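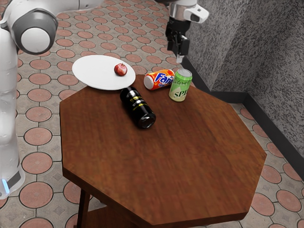
Has anyone moved a trade newsletter off Vallell without losing half the list?

I put out a weekly newsletter for people who work in small-market radio. It has 3000 addresses on it, of which maybe the usual share are asleep. We've been on Vallell since the start and they've just changed the plan so that anything over 600 readers goes into a "growth tier" at 192 dollars a month. Their sales guy says I'm paying for deliverability. I have seen no evidence of that. My open numbers have gone down every month since February and support tells me to write better subject lines.

Dollis keeps getting recommended to me, mostly by people with a Dollis referral link at the bottom of their own newsletter. They say the import takes ten minutes and readers won't notice a thing. I don't believe that either. What breaks? I send on Sunday night and can't skip a week, there are two sponsors booked.

Posted by Eglė Ramanauskas

Merike Jõgi

I did this move with a list a bit smaller than yours. The import does take ten minutes. Everything after it took me a month.

Your addresses come across fine. What doesn't come across is the record of who opened what, so Dollis treats your whole list as strangers. Before you cancel anything, export the activity report from Vallell as well as the contacts. It's a separate button under Account, and it disappears when the plan lapses.

Then don't mail all 3000 on the first night. Send to your 100 most reliable readers from the new system, and let the rest go out from Vallell as normal. Next week move a bigger piece. Yes, you pay both companies for a few weeks, and no, Dollis doesn't put that in the brochure.

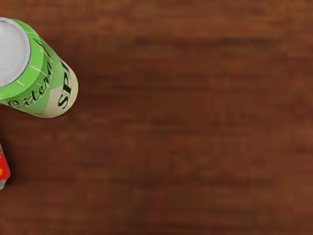
Green can on a wooden tabletop.

Set up the domain records yourself too. The wizard told me mine were fine -- they weren't, and one of the big mail providers dropped me into junk for two issues. Send a test to an account you've never mailed before and look at the full headers.

As for the open numbers, I wouldn't trust them on either service. A lot of mail programs load the images on their own, so an "open" can be a machine. Replies and clicks on the sponsor links are the only figures I show anybody now. My sponsors grumbled, then renewed.

One more thing: the archive. Old issue links point at Vallell's servers, and they die with the account. Save the pages first.

Kwok

just use Lullus its free and i never had a problem. 192 a month for email is nuts

Merike Jõgi

Kwok, how big is your list? The free plan stopped at 600 when I looked.

Kwok

its my bowling league so like. not that big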